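Student Project Report
Working Rules for a Simulated Pick-and-Place Cell
Project Lanby, final version, 15/08/2026

3. Why we wrote rules for a simulator

When our group started in November, every member used the simulator in his or her own way. One changed the cube sizes, another changed the gripper opening, and the results could not be compared. In a simulation no person can be hurt, so we had thought that rules were not necessary. After the first month we changed our opinion and wrote a short working standard, which we call the Drusov sheet. It covers a Franka arm working on a white table with coloured blocks of several sizes. 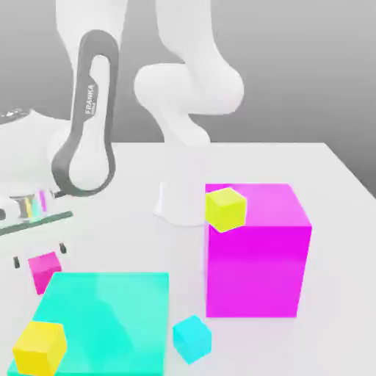
Gagnon commented on our draft that a rule which cannot be checked from the log file should be removed, and that "approach carefully" is such a rule. We accepted this remark and replaced the words by limits which the program can test.

4. The rules in use

4.1 Every run is started from a saved scene file. The file is not edited by hand after it is approved.
4.2 The approach to a block is made with open fingers. The closing command is given only when the arm has stopped.
4.3 A contact with any other block is recorded as a fault, also if the grasp is successful.
4.4 A failed run is kept. It is forbidden to delete it or to repeat it under the same number.

Rule 4.3 caused the most discussion in our group. When blocks stand near each other, the space for the fingers is small, and a light touch of the neighbour is easily made.
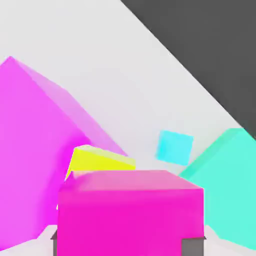

We decided to keep the rule strict, as a touch which is harmless in simulation can move a real part out of its position. From 2,000 planned runs we completed 1,920 under the final rules. The other runs were stopped when the Zolulau server was changed, and they are listed in Appendix B.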